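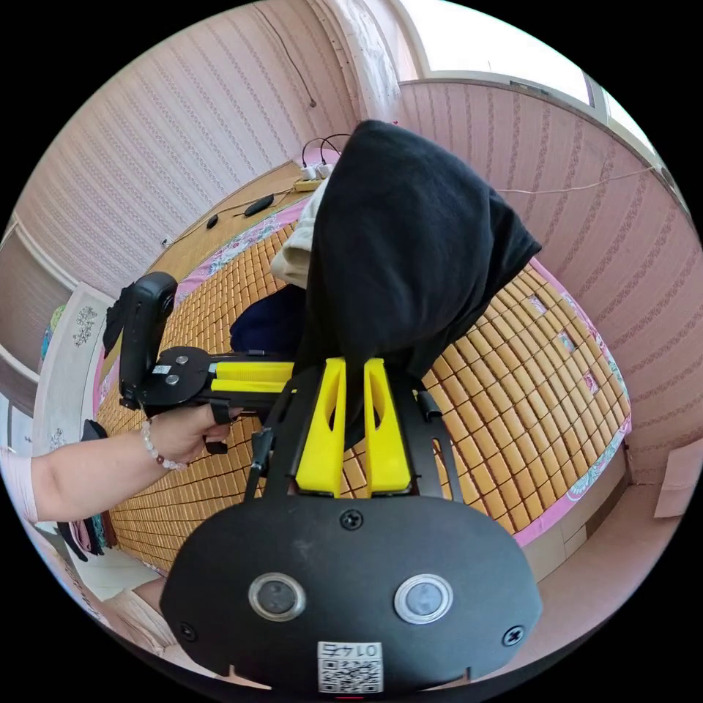

Can a machine fold and put away a family's laundry yet?

At a price and a speed most households would accept, it can't. There are machines that fold a shirt if you hand it over the right way up, and there are research robots that will take clothes from a pile and fold a good share of them. What you can't buy today is something that starts with a mixed heap, sorts it, folds it and puts it in the drawers without a person stepping in. The details are below, along with the other chores that were asked about.

Question

My mother lives with us and does most of the laundry for six people. Her hands are getting worse and I would like to take some of that work off her. I also help run a small alterations and clothing repair shop, where we fold and bag finished pieces all day, so I have two reasons for asking.

I keep seeing short videos of robots folding towels, loading dishwashers and wiping counters. Some of the videos look very smooth. When I look for something I can order, I find vacuums, mops and window cleaners, and then a big gap.

What I would like to know:

Is there anything on sale that folds clothes in a normal house, in a normal bedroom, where the clothes end up on the bed and there isn't a clear table?

Is it any different for a shop, where we do more volume and could spend more?

If the answer is no, is it worth waiting, or should I spend the money on something else now? My budget for the house is $3,000. For the shop I could go higher if it really saved hours.

I don't need it to be fast. If it ran all night and finished by morning I would be happy.

Asked by In-ho Gil, January 2025

3 answers

Answer 1 (accepted)

I worked on garment handling equipment for a long time, mostly for commercial laundries, and I still do some service work. I'll take the house and the shop separately because they are different problems.

The house

Cloth is hard for machines. A plate has one shape. A T-shirt has no fixed shape at all, and the machine has to work out which part of the lump is the collar before it can do anything useful. People do this by feel as much as by sight. You pick up a shirt by any corner, let it drop, run your fingers along the hem and find the shoulder without thinking about it. Most grippers have very little feeling in the fingertips, so they depend on cameras, and cameras have trouble with a black shirt where every fold looks the same as the next one. Dark on dark is still a common failure.

The second difficulty is the place. Demonstrations are usually done on a flat table with even light and one item at a time. A bed is soft, the cover may have a pattern or a texture, there are other clothes lying near, and there may be cords and a remote in the way. A robot arm fixed to a table doesn't have to deal with any of that. One on wheels in a bedroom has to deal with all of it and also has to fit between the bed and the wall.

There has been real progress in the last few years. The main change is that people now teach these systems by showing them the task many times, in real rooms, with hand-held grippers or by steering the robot's arms. The programs learn from those examples and no longer need someone to write rules for every kind of sleeve. That is where the good videos come from. The videos don't usually tell you how many tries were needed, whether a person reset the pile in between, or whether the playback was sped up. Look for a small "4x" or similar in the corner.

As for buying one, a few companies have tried to sell a home folding cabinet, the kind where you clip each shirt to the front and it pulls it in. The one I know best was the Pruster. I serviced two of them. It folded shirts and pants well if you clipped them on straight. It did not do socks, underwear, fitted sheets, small children's clothes or anything thick. Clipping on a shirt takes nearly as long as folding it, and it asks for exactly the pinching movement that hurts sore hands. I would not get one for your mother even if you find one used at a good price.

The shop

A shop is better off because it can control what goes in. If your pieces are mostly the same type, and someone lays each one flat the same way up, then a folding and bagging machine makes sense. These are old technology. They have no idea what they are holding. They have plates and belts, and they work because a person does the hard part at the front.

We had a Jullen table folder at my last job. In one month it did 3,936 pieces with one person feeding it. The month before, with the same person folding by hand on a board, the count was 2,246. So it was a good improvement, but it took a full-time feeder to get it, and these were all plain work shirts. When we tried mixed customer items on it, we gave up after a few days. Setting the plates for each size ate up the time.

Alterations and repairs are mixed by nature. You might have a wedding dress, then jeans, then a coat. I don't think a folder would pay for itself there. A bagger on its own might, if you hang most of your finished pieces. Time yourself for a week first, and write down how long folding takes and how long bagging and labeling take. In many shops the labeling is the slow part, and a label printer is cheap.

What I would do with the money

For the house, I would go after the parts of the job that hurt. Usually that is lifting wet clothes out of a deep washer, carrying the load, and bending. A washer-dryer combination means no transfer between machines. A cart at waist height means no carrying. Hangers in place of drawers mean less folding for everyone. A folding board costs very little and some people with bad hands find it easier because they push flaps over with the palm. Others don't like it. Let her try one before you decide.

Would I wait for a robot? Not with this money. Something may well be on sale for homes in a few years, but the first ones will probably be slow, need help from a person over a remote connection when they get stuck, and cost more than your budget. The remote help matters to some families because it means a stranger may be looking through a camera in the bedroom. Read that part of the terms if you ever sign up for one.

On running all night: it's a fair idea, and slow would be fine if it were reliable. The trouble is that a machine that gets stuck on the third shirt at midnight will still be stuck on it in the morning. Speed is the smaller problem. What counts is how long it goes between needing a person.

Comment from In-ho Gil: Thank you, this is what I needed. The clipping problem is something I would not have thought of. Most of the shop's work does go out on hangers, so I will time the bagging and labeling before I look at anything else.

Comment: Do you know if the Jullen handles knit sweaters?

Reply: Thin ones, yes. Thick ones came out lopsided for us.

Answer 2

I can speak for some of the other chores, since the title question is about laundry but you mentioned dishes and counters too.

Floors: yes, buy one. Robot vacuums work if the floor is mostly clear and you empty them. We have a Zivell and it runs every morning. It still eats phone cables, so pick those up first.

Dishes: the dishwasher is the robot. Loading it is still you. I have seen arms load plates in a lab kitchen, but nothing for sale that I would trust with glasses.

Windows: the suction kind is OK on big flat panes. Not worth it on small ones.

Lawn: good now, if you have a simple yard.

Wiping counters and making beds: no.

For the laundry I agree with the first answer. We send sheets and towels out to a wash-and-fold twice a month and keep the small stuff at home. It is not a machine but it took the heaviest part away, and your budget would cover it for a long while depending on where you live.

Renata Wieczorek

Comment: Wash-and-fold prices are very different from city to city. Call first. Ours charges by weight with a minimum.

Answer 3

Just wait. Everything will be automated soon, my cousin saw a robot at a trade show that folded a towel perfectly. They said March for preorders.

Comment: Which company? A towel is the easiest thing there is, it's a rectangle.

Reply: I think it was Chmielewska or close to that. I'll ask him.

Comment: Preorders are not deliveries. I put a deposit on a home robot once and got it back two years later with an apology email. If you do pay for one, use a card and save the refund terms.

Related questions

Which folding board is best for someone with arthritis?

Are robot mops safe on sealed wood floors?

How do small shops label garment bags quickly?

Top-load or front-load washer for a person who can't bend?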